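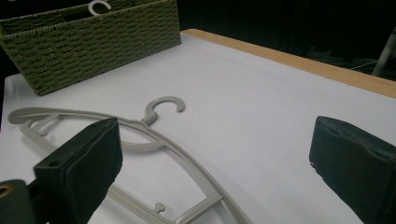 A gray plastic hanger on a white tabletop.

Plarkum says its office chat service is encrypted from end to end. It also says an employer can get back any message a worker has sent. I wanted to hear how both can be true. 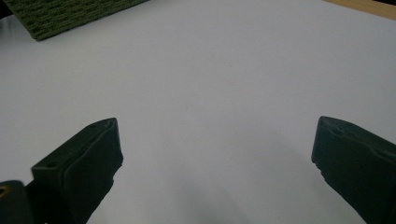

Keisha Fitzsimmons
Senior Writer, Privacy and Security
Monday, July 12, 2021

Marius Ilie has been head of product security at Plarkum since last November, and he had clearly been asked this before. "The message is encrypted on your phone and decrypted on your colleague's phone," he said. "In between, we see nothing."

And the recovery key? Every company that signs up gets one, and it opens everything. "That key belongs to the customer," Ilie said. "We don't consider the customer a third party."

The people typing the messages might. When I put that to him, he said workers are told about the recovery key in the terms they accept on first login. I asked where in the terms. He offered to send me the section number, and did, two days later. It was in an appendix.

Plarkum has 3,000 business customers, most of them small. I asked Ilie how many keep the recovery key themselves. Almost 500, he said. The rest use what the company calls managed custody, where the key sits on a server run by Plarkum. So for most customers, Plarkum holds the key to messages it says it can't see?

"Holding is a strong word," Ilie said. "It's split into two parts. No single employee can put them together."

Could two employees do it?

"With approval, yes. That's the process working as designed."

He was more at ease talking about the outside review. A firm called Avitz spent 624 hours on the code this spring and found no serious flaws, a result that now has its own banner on the Plarkum home page. I had read the summary, and it covers the phone apps only. Managed custody was out of scope. Ilie didn't dispute that. "You have to start somewhere," he said. A second review is planned. He wouldn't give me a date, or promise that it would be published in full.
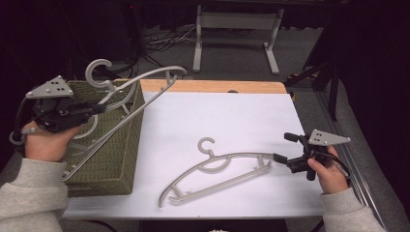

Keisha Fitzsimmons
Senior Writer, Privacy and Security

We came around to court orders. Plarkum says it has never handed over message content. Ilie repeated this and then added, without my asking, that it had also never received an order for content that came with a recovery request attached. I asked what would happen if one arrived tomorrow.

"Our lawyers would look at it."

Would the customer be told?

"Where we're allowed to, yes."

I asked whether he would drop the phrase "end to end" for customers on managed custody. He thought about it longer than I expected. "Marketing would say the phrase is accurate," he said. "I'd say it needs a footnote."

There is no footnote at the moment. Ilie said he had asked for one in the spring and would ask again. He uses Plarkum for work, he told me, and another app to talk to his family.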